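Roald Rønning
Controls, simulation, occasional complaints about timestamps

1/
Fault report from the two-arm cell in sim. Over 555 overnight episodes of block sorting we logged 8 arm-to-arm contacts. The expected number is zero. Both arms share the middle of the table and an interlock is supposed to keep them from being in there together. Thread on why it didn't.

2/
Setup, short version. The planner is Jindia. The layer that hands out the shared zone is Gririne, which we wrote. An arm asks for the zone, gets a token, does its business, leaves, gives the token back. One token. If you don't hold it, you stay out of the middle.

3/
First suspect was perception. The wrist cameras are wide fisheye and the fingers take up a lot of the lower half of the view, so a bad block pose near the rim was an easy thing to blame. I spent most of a morning on that. Pose error in the 8 bad episodes was the same as in the good ones. 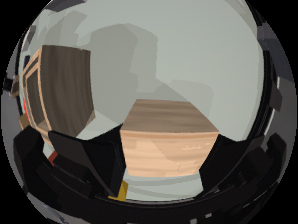
4/
Second suspect was the collision model. Someone had simplified the wrist housing mesh in June and the simplified version was smaller than the real one in two places. That is a bug and it is now fixed. I replayed the 8 episodes with the correct mesh and got 8 contacts.

5/
At that point I stopped guessing and lined up the logs by sim time. In every bad episode both arms believed they had the token. Gririne's own log showed it granted twice with no return in between.

6/
The token has a watchdog. If the holder doesn't report for 700 ms, Gririne assumes it has died and reclaims the token. Reasonable for a crashed process. The holder was fine, though. It was closing on a block, and the grasp routine blocks the thread that sends the heartbeat.

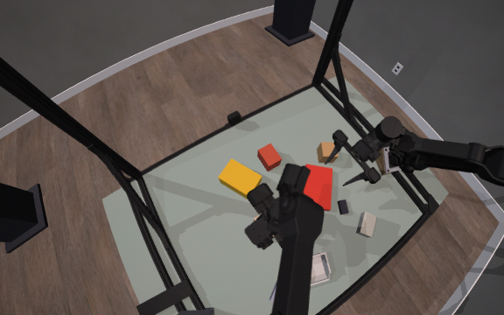 A normal grasp returns well inside the limit, so you never see it. A grasp that slips and retries does not. The retry loop runs up to 7 attempts and the heartbeat is silent for all of them. The watchdog expires, the token goes to the other arm, and the other arm starts moving in under full planner authority.

7/
Worse: the first arm is never told. Reclaiming the token updated the table in Gririne and sent nothing to the old holder. It finished its grasp, lifted, and planned its exit through space it thought it owned.

8/
Why only 8, then. You need a slip, enough retries, and the second arm waiting with a target in the middle. Take any one away and the episode passes. We had been running with sparser layouts until recently and the three conditions hardly ever met.

9/
Changes so far:
— heartbeat moved to its own thread
— reclaim now sends a revoke, and the holder must stop and acknowledge
— no acknowledgment, no new grant; both arms hold and the episode is marked failed

10/
The third change cost us an argument. It means a dead process stalls the cell, and throughput people dislike that. My position is that a stalled cell is a log entry. Two arms in one place is a repair bill once this leaves sim.
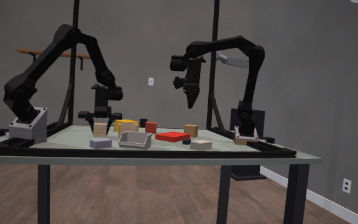
11/
Waiting pose was the other thing I wanted to look at. Jindia picks it to minimize travel to the next target, and it has no notion that a waiting arm is also an obstacle. So you get the right arm parked with its gripper over the middle of the table, fingers closed and pointing down, while the left one is at the small beige cube on its own side. Nothing is touching, but any exit path for the left arm that crosses the center is already spoken for. I'd like waiting poses pulled back toward the bases.

12/
That change is not in yet. It affects cycle time and the Ternitz team tuned theirs against the current behavior, so they get a say first.

13/
Rerun of the 8 seeds with the new interlock: zero contacts. Two of them now end in a hold, which I count as correct. The full 555 goes again tonight with the slip rate turned up so the retry path gets some exercise.

14/
If you use a lease with a timeout for mutual exclusion between things that have mass, check what the old holder does when the lease expires. Ours carried on. Credit to Benkirane for asking, in the first review, whether reclaim was acknowledged. The minutes say "to be confirmed." I wrote the minutes.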